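The Trouble With Pretty Metal

Every hobby shop in Bevport now stocks blue anodized aluminum bar, and Prallness, the biggest of them, charges 90 percent more for it than for plain. I have my doubts. 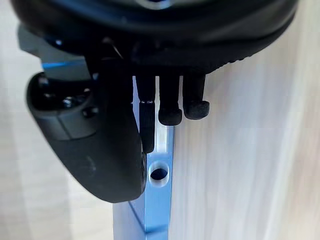
478 words | 2 min

Stand a long bar on a light wooden bench and it looks expensive. Fine. Then you cut it, and the sawn end is bare gray metal. The Cendham shop sells a touch-up pen for that. I tried it on three offcuts and went back to buying plain.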